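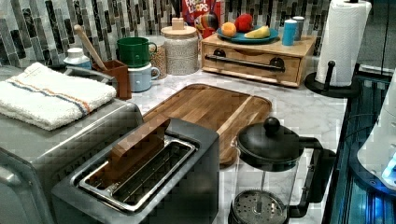 Counter, toaster end. Board, towel, French press, and a wooden block in the toaster.

The Long Worktop: a kitchen at Clodach, in pictures
Posted 23/12/2019 by Hatsue Kinoshita
Filed under: Kitchens, Marble, Other People's Crockery

When I wrote up the bathroom at Clodach I had a number of messages asking to see the kitchen, and one asking me to stop writing about grout. The kitchen pictures are on this page. There is some grout.

For anyone new, Clodach is the flat above the old seed merchant's in Kurnham. I share it with I-seul Chae, who has the room with the good radiator. The kitchen was redone in November of last year and has been filling up ever since, in the way a rock pool does. We began with a kettle and a bare worktop and a firm agreement that anything not used daily would live in a cupboard. The cupboards filled up within a fortnight. The agreement is still in force, technically.

I had meant to take these after a good tidy, with a bowl of lemons brought in specially. I don't own a bowl that lemons look right in. So it's the worktop with its usual residents, and you'll have to bring your own lemons.

About the first picture

The toaster oven is the senior appliance and gets the corner. It does everything from cheese on toast to a very small chicken, and between times its roof is the flattest, most convenient shelf in the flat. The towel folded on top is white terry with a thin blue and orange stripe. I-seul folds towels as if they were going to be inspected. I fold them as if I were leaving a burning building, so you can work out whose turn it was.

The dark grey toaster is a two-slot model with one long opening. I wanted four slots. There was a discussion about how many people live here (2) and how many slices of toast either of them can eat at once, and I lost it on the arithmetic.

The big chopping board lies flat behind it and has the paler strip of wood running across on the slant. I'm very fond of that strip. Bread gets cut on one side of it and onions on the other, a system I explained at length when we moved in and which I have since been alone in observing. My sandwiches have tasted faintly of onion for a year.

The French press has a black domed lid and a round knob on top, and makes the only coffee I-seul will drink before noon. There was a filter machine for a while. It beeped. It now lives with my brother, who is deafer.

Further back there's a brown square pot for utensils, with a wooden spoon leaning out of it. We own a great many wooden spoons, and at any given moment there is exactly one I like, which is in the wash.

The tiles, for those who asked

Narrow vertical mosaic, in greys, charcoal, black and white glass, with the columns staggered. I had asked for plain white. Then I went to the showroom in Kurnham with somebody who has opinions, and we came out with these. I've come round to them. They hide splashes of soy sauce very well, they catch the evening light, and if you look at them for long enough while waiting for a pan to boil they begin to resemble a city at night, or a barcode.

The drawback is cleaning. Every one of those little tiles has its own little edges. I use an old toothbrush and the radio.

The marble, for those who disapproved

Yes, it's marble. White, with soft grey veins. Yes, I know about lemon juice, red wine, vinegar, turmeric and beetroot. (So perhaps it's as well about the lemons.) The slab came from Fendano, who had it left over from a bigger job and let us have it for £1800 fitted, on condition we took it as it was and didn't come back complaining about the veining. The man who delivered it gave me a leaflet on sealing, and then stood in the kitchen looking at my turmeric.

We seal it twice a year. In between we wipe up quickly and put things down on wood when we remember. The rest of the time I tell visitors that marble is supposed to develop a patina, in the voice of a woman who has seen a ring left by a wine glass and decided to call it one.

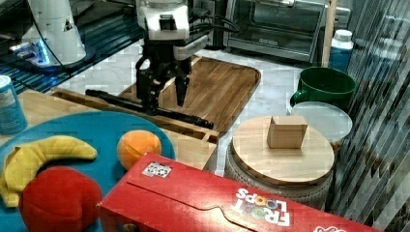

Robot arm over the wooden tray, with the green mug and the lids on the right.

About the second picture

The dark wooden tray came from Yoon, the homewares shop by the bridge, where I had gone in for a single hook. It has raised rims and a rounded cut-out handle, and the grain runs across it on the diagonal. It's meant for carrying breakfast to people in bed. In our household it has mostly carried things from one end of the worktop to the other, which I consider a fair day's work for a tray.

The dark green mug is over on the right, tipped slightly. It's the best mug. Every kitchen has one, and the whole morning can turn on who gets to it first. I bought a second mug that was meant to be the same green and it arrived the colour of a pond, so the contest goes on.

Beside it you get a fair sample of our lids. There's a flat white one, or it may be a shallow dish (I'd have to pick it up), and a round wooden one with a dark rim, sitting on a woven base in grey and beige. I am soft on anything woven. I-seul says a basket is only a drawer that lets the crumbs out, and has asked me not to go into Yoon again without a list.

The blue bottle with the white cap is back by the pale wooden post. The post itself is the bit of the kitchen I'd most like to claim as a design decision. Several people have admired it. I have learned to say thank you and change the subject.

The black glass on the left is as glossy as it was on the day it went in, provided you don't touch it, breathe near it or cook. I go over it with a dry cloth last thing at night. By breakfast it has collected a fresh layer of dust from somewhere, and I would love to know where, as we don't seem to have any on the side where I could blame the neighbours.

A few answers, to save the usual emails

The towel: a market stall, bundle of 7, all with the same stripe. I can't remember the stallholder's name and I'm sorry, I know that's no help at all.

The chopping board: a present. Oil it, don't soak it, and never let a guest offer to "just pop it in the dishwasher".

The paint: not in these pictures to speak of, but since it always comes up, it's an off-white numbered 1049 on the tin. The name had worn off by the time I needed more. I took the lid into the shop like somebody bringing a sick pet to the vet.

Next up is the hall cupboard, once I can get the door to shut for long enough to take a before picture. Comments are open below. Grout enthusiasts, you know where the bathroom page is.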